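# The Shoe Job That Wouldn't Stop

The pitch from Overgaard was simple enough. Put a Halo arm on a mobile base, point it at a floor with shoes on it, and it will pick them up and put them away.

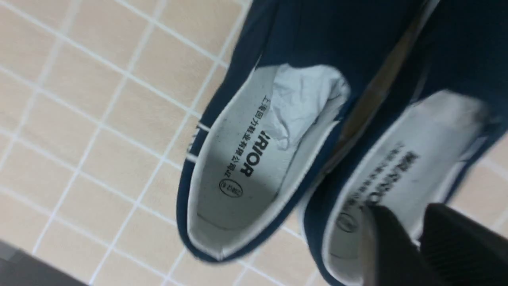 Ginden, which handles returned footwear for online sellers, agreed to a trial in April. The company had heard plenty of promises about automation and had the empty shelf space to prove it. Still, shoes looked like a fair test. They come in pairs, they don't break when dropped, and people are tired of bending over for them.

What went wrong was small, and I think that is why it took so long for anyone to treat it seriously. On its 46th run of the trial, the arm came down over the back of a canvas slip-on, closed its fingers, and kept pushing down. The heel folded flat. The fingers slid off the fabric and met the floor tile. The force limit, the one feature the sales sheet mentions twice, should have cut in at that point. It didn't. The arm pressed for 62 seconds, until a worker walked over and hit the red button.

Nobody was hurt. One tile cracked, and the gripper needed a new finger. Overgaard called it a "contact event" in its first write-up, a phrase that could cover anything from a handshake to a car crash.

I have read that write-up and the one that replaced it. The first blamed the shoe. Soft canvas, it said, gives way in a manner that is "difficult to model," and the product should have been stuffed firmly before handling. This is an odd thing to say about a machine sold to pick up shoes. Paper in the toe does nothing for the heel anyway, and the heel is where the fingers go.

The second version was better. It admitted that the force reading had been frozen. A sensor cable at the wrist had worked loose, and the software, getting no fresh number, went on using the last good one. As far as the arm knew, it was touching nothing at all. The wrist camera was working the whole time, but the control program used it only to find the shoe. Once the fingers started down, the picture counted for nothing.

Imham, the small testing firm Ginden hired afterward, went through the stored logs and found 488 earlier moments when the reading had stuck for a fraction of a second and then come back. No alarm had been set for it. The data was there on the disk, and no one had been asked to look.

Overgaard's fix is a timer. If the force number goes stale, the arm now stops and lifts. It is a sensible change and a cheap one, and the firm deserves a little credit for sending it to every customer instead of waiting for complaints. But I'd like to know why a stale reading was ever treated as a good one. Washing machines handle this. So do elevators. A robot that works within reach of people's hands and feet should not need a broken tile before it learns to doubt its own wrist.

There is also the matter of the red button. It was mounted on the base, on the far side from the aisle, so the worker had to walk past the moving arm to get to it. Ginden has added a second one on the wall – at its own expense. When I asked Overgaard whether the original would be moved on new units, I was told that the placement "meets all requirements." I asked which ones, and I'm still waiting for the list.

The trial has started again, with the speed turned down and a painted line that staff are told to stay behind while the arm is live. At that speed a person could clear the same floor several times over, and the person would know when a heel had folded. Ginden says it will decide on a purchase once Imham has checked the repaired wrist under load. The cracked tile has not been replaced.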